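Review: the Forkine remote teaching kit, two months in

I bought the Forkine teaching kit in December with my own money (well, half mine, half out of the equipment pot that Kwaku Ankrah guards like a dragon), and I've used it nearly every evening we've been open. People keep asking me whether to get one, so let me just write it all down.

What you get in the box is a handheld controller, a base station, a foot pedal, a short cable, a longer cable and the Prumano software on a stick. You hold the controller, step on the pedal, and the arm follows your hand. Let go of the pedal and it stops. Every run gets saved as a demonstration, and once you have a pile of them you can train on it. We paid 646 euros with shipping, and the invoice arrived before the kit did.

Setup took me an evening. The manual is fine up to the part where you line up the controller's axes with the arm's, and then it sort of shrugs at you. My first try had left and right swapped, which is a very funny way to push things around a table for about a minute! Wondimu Wako found the right setting buried under "Operator view" and I've had no trouble with it again.

Before this we taught everything by grabbing the arm and leading it through the motion. I still like that for big slow moves, and it's free. But your hands and sleeves end up in the camera view, and for pushing tasks you can't feel what the tip is doing nearly as well as you'd think. With the controller I stand back and watch the tip. My record so far is 21 clean demos in a sitting, and my wrist was only a little grumpy afterward.

Our main job for it is block pushing. You get an instruction like "move the red star next to the blue cube," you steer the rod there, you nudge, you back off. Stars are a pain because they spin when you catch a point, and I do most of my practice on them.

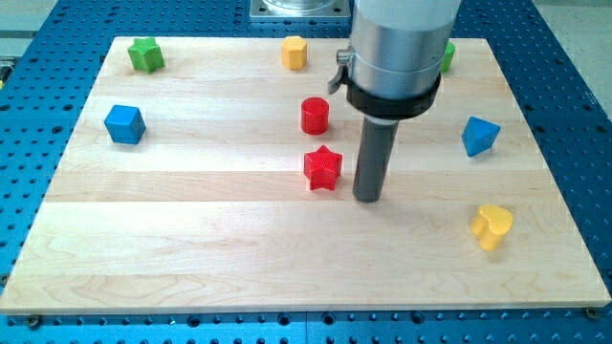

Ciltero Robotics Club, Manipulation Group

A plain rod is all you need for this, by the way, so don't let anybody sell you a fancy hand first. Our board is light wood, screwed down to the perforated table, and I'd copy that part too. Eight blocks is plenty. Urho Lappalainen wanted more and then had to steer through them.

Complaints! The pedal slides on a smooth floor (rubber mat, problem solved). The lag over wireless is up to 2 frames on our setup, small but annoying when you're creeping up on something, so I use the long cable. The software also saves your botched runs right alongside the good ones, and deleting them takes three clicks each. Three! Aatos Oksanen wrote a little script for it and he'll send it to you if you ask nicely.

Would I buy it again? Yes, for tabletop stuff. If you mostly do long sweeping moves, keep leading the arm by hand and spend the money on something else. Kalevi Leinonen has the spare controller if you want to try one first.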